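Speaker notes: Coffee at Home Without the Fuss
Library evening talk, April 2, 2025

(Slide 1, title. Wait for the folks getting tea at the back.)

Hi everybody, thanks for coming out. I'm going to talk for a while and then we'll drink some coffee, and if you only came for the second part, I get it, I'd do the same!

So a little about me. I ran the counter at Gresemus for a good long stretch (the old one, by the bus station, before it moved across the river) and I learned most of what I know from Byung-chul Maeng, who roasted for us and who hated it when people talked about coffee like it was wine. He'd say, "Does it taste good? Then drink it." I've stolen that line for every talk I've ever given and I'm stealing it again tonight.

(Slide 2, the bag and the kettle.)

Start with beans. Buy less than you think you need. I used to buy those giant bags because they were a bargain, and by the end of the bag I was drinking something that tasted like the inside of a cupboard. Look for a roast date. If the bag only has a best-by date, I usually put it back, but I'm picky, and there are some perfectly nice grocery store coffees out there.

The one I brought is from Mayrhofer, their everyday medium roast. Kind of nutty, a bit of orange peel if you let it cool down. (Pass the bag around. Get it BACK this time.)

(Slide 3, grinders.)

Okay, grinders. If you've got money for one thing, spend it here. My hand grinder is a Honura and I've had it for years, it's got a dent in the lid from when it rolled off the car roof, and I love it. A blade grinder will make you a cup of coffee, sure, but you get dust and boulders in the same cup, and the dust goes bitter while the boulders go sour. Burrs give you something more even. Pour-over wants it like coarse sand, French press a little chunkier.

(Stop and grind a bit here so they can hear it. Hold the cup up to the front row to smell.)
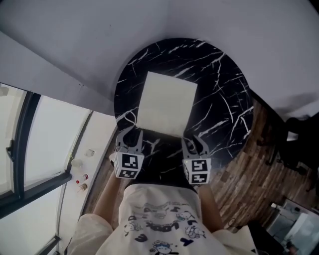

How do I keep my beans fresh once the bag is open?
Squeeze the air out, roll the top down tight, and keep the bag in a cupboard away from the stove. The freezer works too if you split the beans into small portions first, and then you only take out what you're going to use.

(Slide 4, water.)

Water! Everybody skips water and it's almost the whole cup. If your tap water tastes like a swimming pool, your coffee's going to have a hint of swimming pool. A plain filter pitcher fixes most of that. Bring the kettle to a boil, take it off the heat, fuss with your filter for a minute, and by then you're in good shape. I don't use a thermometer. I own one, it lives in a drawer with the takeout menus.

(Slide 5, the pour. Slow down here, I always rush it.)

Rinse the paper, dump the rinse water. Grounds in, give it a shake to level it. Then a small pour, enough to get everything wet, and wait while it puffs up. I love this part, it smells amazing. After that I pour in slow circles and stop when I've got enough for two mugs. If it drains really fast and tastes thin, grind finer. If it just sits there like a pond, go coarser. Change only the grind, leave everything else alone, and taste again tomorrow.

(Do the demo. Talk while pouring. Tell the Anberg story if there's time.)

The Anberg story: we had a tasting in Anberg one January, freezing cold, and I'd packed the kettle, the cups, the beans, the good scale, and no filters. Not one! I ended up making the whole thing in saucepans, stirring it and ladling it off the top. More than 47 people showed up, and a man in a huge green coat told me it was the best coffee he'd had since the army. I never did figure out if that was a compliment.

(Slide 6, cleaning. Short one, they'll be getting thirsty.)

Wash your stuff with soap. Yes, the French press too, take the screen apart, there's old oil hiding in there and it goes rancid. Brush out the grinder when you remember. I remember maybe once a month, my sister never does, and hers is fine, I guess, if you like it that way.

(Slide 7, tasting sheet.)

So there are cups along the side wall, one batch ground fine and one ground coarse, same beans, same water. Try both before you add milk. Write down whatever pops into your head, even if it's "burnt toast" or "my grandpa's garage." Then come find me, I'll be by the kettle making more. Decaf is in the red thermos.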